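Buying into a co-op building with shops underneath, anyone done it?

Posted by Lundgren, Monday

Hi all, long-time reader, first go at posting. I'm thinking of putting my name down for a two-bed flat at Forkska, the co-op place they're building over the food shop. I've never lived in a co-op and my sister thinks I'm mad.
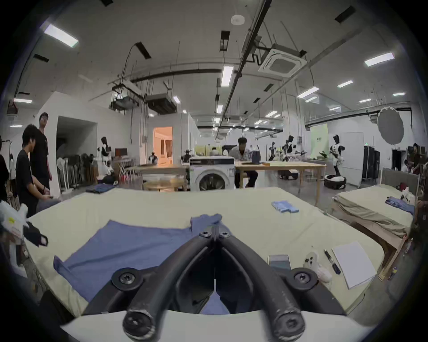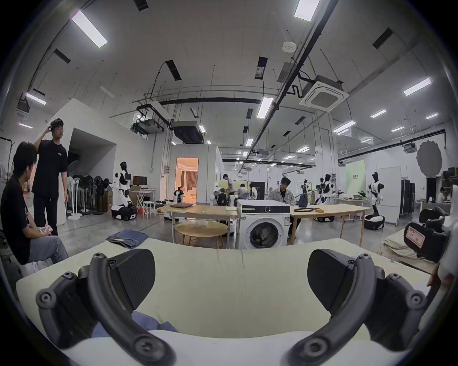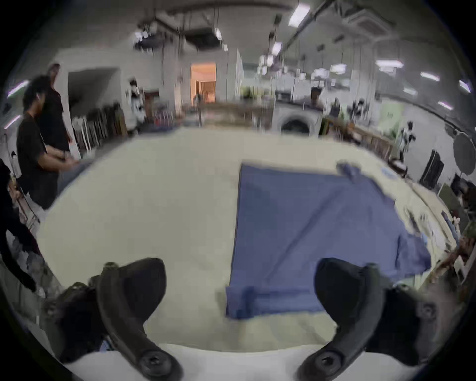 What I'd like to know

The member share is £1000 and you get it back when you leave, or so the leaflet says. But is that on top of the deposit? And does the shop's rent bring down our monthly charge, or does it go somewhere else? There are 17 flats, so I'd have thought it would make a fair difference. Also, deliveries. My bedroom would be right over the loading door!

Plinar

I've been in one for years (different town) and love it. Yes, the share was separate from my deposit. Ask for the rules and the last 2 years' accounts, and look for a line on shop income, that'll tell you where it goes. Ours pays into the roof fund, so my monthly charge never dropped a penny, but we didn't get a nasty bill when the roof went either. Check how long they can hang on to your share after you move out as well. Mine said six months, buried near the back.

Drelell

Bread lorry, 5 am, every day. Get a flat at the back.

Lundgren

Thanks both, have emailed for the accounts. Back flats are all gone bar one on the ground floor, hmm.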